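Category: Course Materials > Land Use and Local Government
14 shares | 3 comments

LAND USE DISPUTES AND THE COURTS
Handout 6: Zoning appeals, neighbors and standing
Instructor: Corina Hubmann

Read this before the November session. The reading packet has the full board decision in the Widmer Street matter. What follows is a shorter version of the facts and the points of law we will cover in class.

1. The dispute

Zoltard, a small manufacturer, bought a former bowling alley on Widmer Street and applied to turn it into a light assembly shop. The lot is zoned for neighborhood business. Light assembly is allowed in that zone only with a special permit. The application described a workforce of 100 on 2 shifts, with the second shift ending at midnight.

Domenica Ruchti owns the house directly behind the loading area. She spoke at the hearing, and so did Siamak Nikzad, who rents an apartment across the street. Both objected to truck traffic at night. Teodoro Javier lives on the far side of town and objected on the ground that the town should not give up business frontage. The board granted the permit with conditions. All three objectors appealed to the county court.

2. What a special permit is

A special permit is a use the ordinance already allows, provided the applicant meets listed standards. A variance is permission to depart from the ordinance. Students mix these up every term. The difference matters on appeal, as the burden on the applicant is much lighter for a special permit. The local lawmakers have already decided that the use can fit in the zone. The board's job is to decide whether it fits on this lot.

The Widmer Street ordinance lists noise, traffic, hours of operation, lighting and screening from homes. The board has to make a finding on each. A decision that says only "the standards are met" will usually be sent back.
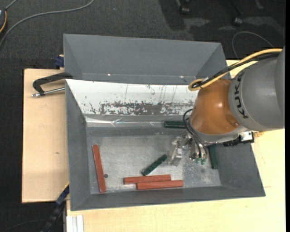

3. Standing

Before a court looks at the merits, it asks whether the person appealing has the right to be there. Speaking at a hearing does not create standing by itself. In most states the person has to show a harm that is particular to them and different from the harm to the public at large.

Ruchti has the easiest case. She is an abutter, and many states presume that an abutter is affected. The presumption can be rebutted. If the other side offers evidence that the harm won't occur, she has to answer with evidence of her own.

Nikzad is harder. He is close to the site, but he is a tenant. Some courts ask only whether the person has a real interest in the use of the property, and a lease can be enough. Others read the statute to cover owners. Look at the wording of the state statute before you look at the cases.

Javier most likely loses on standing. A general interest in good planning is shared by every resident.

4. The record

The court reviews what was in front of the board. New evidence is the exception. In this matter the record included a traffic study, a sound study and a letter from Hryhorii Prokopenko, owner of the Prokutwood furniture shop two lots down, in support of the permit. The sound study measured noise at the front of the lot only. Ruchti raised this at the hearing, and the minutes show it. If she had waited until the appeal to mention it, she would probably have been barred from using it.

The traffic study gave a count of 2,563 vehicles a day on Widmer Street. It did not separate trucks from cars – a gap that comes up again in the court's opinion.

5. Conditions

Boards often approve with conditions, and conditions are where many cases settle. The board set three here:

- No deliveries after 9 p.m.
- A solid fence along the rear lot line
- A fine of $2,000 for each violation of the delivery hours

The first two are ordinary. The third is a problem. A board has only the powers given to it by statute, and the power to set conditions doesn't always include the power to set penalties. Compare the Wivitz decision in the packet, where the court struck the penalty and left the rest of the permit standing.

6. For discussion

Come prepared to talk about the following. Written answers are not collected.

Should a tenant be treated differently from an owner when the complaint is about noise at night? What should the court do with a sound study that measured only one side of the lot? If the penalty is struck, does the board get to reconsider the whole permit, or only that condition?

7. Reading for next time

Packet, the Wivitz decision and the two short cases after it. Skip the dissent in the second one. Bring the ordinance excerpt, since we will mark it up in class.

This site uses cookies to remember your settings. By continuing to browse you accept our cookie policy.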